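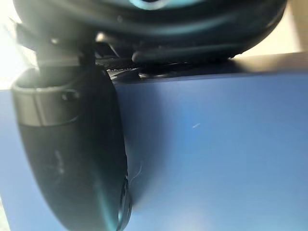
Siwan Gape has argued that a work surface should be chosen for its color before anything else, on the grounds that a person looks at it all day and touches it only now and then. Most writers on the subject put durability first, and color is usually treated in a short section near the end of trade guides. The term "plain work surface" covers any flat area, in a single color and without a printed pattern, on which objects are sorted, assembled, cut, drawn or put down for a while. It may be the top of a table or bench, a loose board, or a sheet or mat laid over something else.

Terminology

In ordinary speech the words "top," "worktop," "surface" and "mat" overlap. Suppliers tend to separate them. A top is fixed to a frame or cabinet. A board is stiff but can be carried. A mat or sheet is flexible and takes the shape of what is under it. "Covering" is used for anything glued down over an older surface. The word "plain" refers only to color and pattern, so a plain surface can be smooth, grained or slightly pebbled to the touch.

Color

Plain surfaces are sold in most colors, with white, gray, green and blue the usual choices for workrooms. White shows dirt quickly and makes pale parts hard to find. Black hides stains but also hides screws, needles and dark thread. Green has a long history in cutting and drawing rooms.

Blue became a regular choice in sorting rooms, school craft rooms and repair shops. Few common small parts are blue, so brass, steel, wood, paper and most food stand out against it. The shades in use run from navy through medium blue to the softer blues with some violet in them, sold under names such as periwinkle, hyacinth and cornflower. These names are not fixed, and one maker's periwinkle may be another's light blue. Buyers matching an older piece usually ask for a sample.

The Idus color card lists 13 plain shades, 2 of them in the periwinkle range. The paler of the pair is meant for rooms without windows. The Bianchini range has a single medium blue, which was dropped for a time and then brought back after requests from schools.

Appearance under light

A plain surface seldom looks like one color across its full width. The part closest to a window or lamp appears paler, and the rest appears deeper, even when the sheet is new. The effect is stronger on blues and grays than on yellows or browns. Gloss finishes add reflections of whatever is above them. Matte finishes spread the light and are generally preferred for fine work, although they are harder to wipe clean.

Fading is a separate matter. It follows the line of sunlight in the room and is easiest to see when an object that has stood in one place for years is moved. Rotating a loose board or mat end for end slows the uneven fading but does not prevent it.

Materials

Common materials are:

Laminate, bonded to a core board. Hard and easy to clean, but the edges can chip.
Linoleum, used for desks and drawing tables. Slightly soft, with a matte finish.
Vinyl sheet. Cheap and available in many colors. It may curl at the corners.
Rubber mat. Heavy, quiet and slow to slide.
Painted wood. Simple to renew, though the paint wears through at the front edge first.
Felt and other cloth. Keeps round parts from rolling, but collects lint and cannot be wiped.

Many benches combine two of these, such as a laminate top with a loose rubber mat in the middle.

Care

Daily cleaning is done with a damp cloth and a little dish soap. Dry dust is brushed off first, as grit drawn across a matte surface leaves fine scratches that show as pale lines on blue and green. Hairs and loose fibers are easy to see on a plain color and can be picked up with tape. Solvents dull vinyl and lift the color from some painted tops. Adhesive labels are softened with warm water before they are peeled.

Mats are stored flat or rolled with the colored side out. A mat that has been kept folded may hold the crease for several weeks.

Use in schools and shops

The Arotance workshop rules, written for evening classes in model making and clock repair, ask each student to clear the surface before starting and to keep one corner free for finished pieces. The same rules advise against working on newspaper, as small parts are easily lost against print. A later edition adds a note on desk lamps, which are to be set on the side opposite the working hand.

Wostik, a supplier of secondhand workroom furniture, recorded 1,089 plain tops in a stock list made one November. Gray was the most frequent color and blue came next. The list grouped all blues together without giving shades, and it left out tops that had been painted over.

Criticism

Some teachers consider strong colors tiring and prefer pale gray or bare wood. Painters often avoid colored surfaces, which can affect how a mixed paint looks beside them. Gape accepts the second point and suggests a neutral board for color mixing, kept on top of the main surface and put away afterward.

See also

Cutting mat
Desk pad
Drawing board
Linoleum
Shades of blue
Workbench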